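We use cookies to improve your experience. Accept / Manage settings
2 min read

Cable slack on two-arm folding cells — what's your rule? 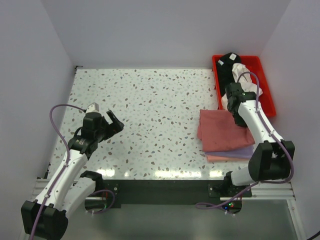
Cell at Foltness, right arm in the red tray, left one waiting.

brovon_bench
Writing the setup sheet for our folding cells and stuck on the camera cables. Draft says clip every 800 mm, one service loop at the wrist, nothing hanging over the table. Ours clearly has a loop over the table. Fail it or not?

tamiru77
Fail. Anything that can swing over the work will snag sooner or later. We logged 1,681 folds at Tamiru before one caught, then lost a morning to it.

pegandclip
Disagree. Pull it tight and you kill the connector instead. Wrist needs the slack — measure it at full reach, both arms, then write THAT number down. 800 between clips means nothing if theres a joint in the middle.

tamiru77
Slack yes. Slack in a big arc out to the left, no. Run it down the back of the arm.

pegandclip
Fine until the wrist rolls.

wostus_nights
More bothered by the tray rule tbh. Does your sheet say how far the gripper can push down into cloth? Looks pressed right in there. Ours at Wostus says stop on contact, lift, then check you've got one item.

brovon_bench
Item 37 on the sheet, currently blank lol. Will nick yours if thats ok

wostus_nights
Go for it. And put where the folded stack goes — ours has to be clear of both arms' sweep. Yours is right up beside the right arm.

tamiru77
+1. Still failing the cable though.

brovon_bench
Ok, changing to "no loop past the arm's own width, checked at full reach". Will post the new draft in June.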